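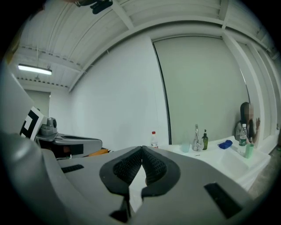 Foto: Mimoza Stojanovska / Vumwood

Häufige Fragen zum Waschplatz

Stand: Oktober 2023

Der Waschplatz in der Halle hat keinen eigenen Eintrag im Mietvertrag und trotzdem mehr Schriftverkehr erzeugt als Strom, Schlüssel und Parkplätze zusammen. Die Fragen unten kamen alle wirklich bei uns an, manche mehrfach, eine davon in Großbuchstaben.

Wer darf den Waschplatz benutzen?

Alle, die in der Vumwood einen Arbeitsplatz gemietet haben, samt ihren Gästen. Ein Gast ist jemand, den man mit Vornamen vorstellen kann. Für Kurse mit mehr als sechs Teilnehmenden bitte vorher im Büro Bescheid geben, damit es nicht zu Warteschlangen wie vor der Damentoilette im Stadttheater kommt.

Wie bekomme ich warmes Wasser?

Mit Geduld. Der Boiler hängt am anderen Ende der Leitung. Hebel ganz nach links, warten, in der Zeit über das eigene Leben nachdenken. Nach dem Benutzen den Hebel wieder in die Mitte stellen. Der Verbrühschutz ist eingebaut und funktioniert, eingestellt hat ihn die Firma Betancur bei der letzten Wartung im Juli. Bitte nicht daran drehen, auch nicht mit guten Absichten.

Der Wasserhahn ist so hoch. Muss das sein?

Ja. Unter den alten passte gerade so ein Zahnputzbecher, und wir haben hier Leute mit Eimern. Der hohe, gebogene Auslauf ist auf Wunsch der Keramikgruppe angeschafft worden. Wer den Hahn voll aufdreht, bekommt eine nasse Hose. Halb aufdrehen reicht für alles, was in dieses Becken gehört.

Was gehört denn in dieses Becken?

Hände, Tassen, Pinsel mit wasserlöslicher Farbe, Lappen. Damit ist die Liste vollständig.

Und was nicht?

Gips, Ton, Kaffeesatz, Lösungsmittel, Öl, Kleister, Nudeln. Die Nudeln stehen aus Gründen hier, die Eduardo Fajardo kennt. Eine Rohrreinigung kostet uns 196 Euro, und zwar jedes Mal. Die Rechnung geht an die Gruppe, die zuletzt im Kalender stand. Ob das gerecht ist, wurde ausführlich diskutiert; es bleibt dabei.

Wohin dann mit Gips und Ton?

In den Absetzeimer im Nebenraum. Eine Nacht stehen lassen, das klare Wasser abgießen, den Schlamm in den Restmüll. Den Eimer danach leer zurückstellen. Halb leer zählt als voll.

Ist die Seife für alle da?

Die dunkelgrüne Pumpflasche neben dem Wasserhahn: ja. Ein Hub genügt für normale Hände, zwei für Druckfarbe. Nachgefüllt wird aus dem Kanister im Lager, bis knapp unter den Hals. Bitte nichts anderes hineingeben, auch wenn es ähnlich aussieht und ebenfalls schäumt. Spülmittel hat eine eigene Flasche.

Ich vertrage die Seife nicht.

Dann gern eigene mitbringen und wieder mitnehmen. Adaeze Okeke aus dem Büro hat außerdem ein Stück unparfümierte Seife in der Schublade, das sie gegen ein freundliches Wort herausgibt.

Darf ich meine Trinkflasche auf der Ablage stehen lassen?

Solange man in der Halle ist, ja. Wer geht, nimmt sie mit. Ein Name drauf hilft sehr. Durchsichtige Plastikflaschen mit rotem Deckel sehen einander ausgesprochen ähnlich, und »die mit dem roten Deckel« ist als Fundmeldung nur bedingt brauchbar. Was über Nacht stehen bleibt, kommt in die Fundkiste. Was in der Fundkiste lebendig wird, kommt weg.

Kann man das Leitungswasser trinken?

Ja. Morgens kurz laufen lassen, bis es kühl kommt. Es schmeckt nach Leitungswasser. Gonzalo Escobar schwört auf eine Scheibe Gurke, die er bitte auch selbst wieder aus dem Abfluss holt.

Was ist mit Bechern, in denen noch Farbe oder Reiniger steht?

Kleine Becher mit angemischten Flüssigkeiten dürfen auf der Ablage stehen, während man damit arbeitet. Danach leeren, und zwar dort, wo der Inhalt hingehört (siehe oben). Trinkbecher und Arbeitsbecher kommen aus verschiedenen Schränken. Wir empfehlen grundsätzlich, in dieser Halle nichts zu probieren, das eine Farbe hat.

Womit wische ich die Ablage ab?

Feuchter Lappen, ein Tropfen Spülmittel, trocken nachwischen. Die Ablage ist weiß und merkt sich alles. Bei Kalk hilft Cluritico, steht im Lager im untersten Fach: aufsprühen, zwei Minuten warten, abspülen. Nicht auf das Chrom sprühen und dann zum Mittagessen gehen. Scheuermilch und Stahlwolle sind für die Ablage verboten, dafür haben wir die alte geopfert.

Ich habe Tusche verschüttet.

Sofort Küchenpapier drauf und tupfen. Wenn der Fleck bleibt, bitte melden. Der Versuch, einen Seifenspender dauerhaft daraufzustellen, ist schon einmal aufgeflogen.

Wo sind die Handtücher?

Jede Gruppe bringt eigene mit. Die Papiertücher sind für den Notfall, und nasse Hände sind keiner. Ein Karton mit 300 Stück soll einen Monat halten. Im Juli hielt er sechs Tage.

Es ist so hell am Waschplatz. Kann man das Licht dimmen?

Nein. Leuchtstoffröhren kennen an und aus. Die weiße Decke und die weißen Wände tun ein Übriges, man sieht dafür auch jeden Fleck auf dem Hemd. Der Antrag auf »etwas Gemütliches mit Schirm« liegt vor und wird liegen bleiben.

Der Abfluss gurgelt. Ist das schlimm?

Gurgeln ist normal, Stehen nicht. Läuft das Wasser langsam ab, zuerst das Sieb herausnehmen und säubern. Hilft das nicht, kommt die Saugglocke zum Einsatz, Modell Plirkum, am Haken im Lager. Chemische Rohrreiniger bitte nicht verwenden. Steht das Wasser danach immer noch, Zettel ans Becken und im Büro melden, auch wenn man es selbst war. Gerade dann.

Wer putzt eigentlich?

Die Gruppe, die im Kalender steht, nach jeder Benutzung. Die gründliche Reinigung übernimmt einmal im Monat Pacita Galang, die dafür bezahlt wird und ausdrücklich nicht für fremde Tassen.

Meine Frage steht hier nicht.

Dann bitte per Zettel in den Briefkasten am Büro. Zettel, die direkt an den Wasserhahn geklebt werden, sind nach dem ersten Händewaschen nicht mehr lesbar und gelten als nicht eingereicht.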